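Turkau Finger Set, Long Taper, Black

Replacement and spare fingers for the Turkau two-finger gripper. Sold as a matched pair with screws and a hex key. The long taper is meant for picking thin items held on edge, where a wide jaw would hit the fixture first.

Pair: $386
Gripper with fingers fitted: $700
Lead time: 18 business days

Most food assembly cells we quote need one pair on the arm and one on the shelf. Budget for both in the first order — shipping is the same for one pair or two. Bread, tomato and cheese slices set upright in clips, with a gap between rows, are the kind of layout the long taper suits.

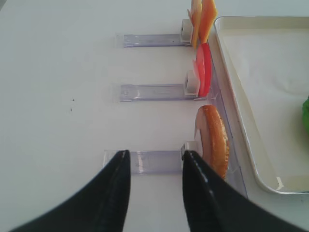 Planning the rest of the cell

Slice holders, clips and trays are not included. The Bunix mounting plate ($81) is needed on Villa arms and is ordered separately. Check the clearance between rows before you buy. If your rows are close together, ask for the short taper.

Wrist camera brackets fit above the fingers with no change to the plate.

Quotes and drawings: Lorcan Ó Riain, parts desk. Prices valid until the end of August.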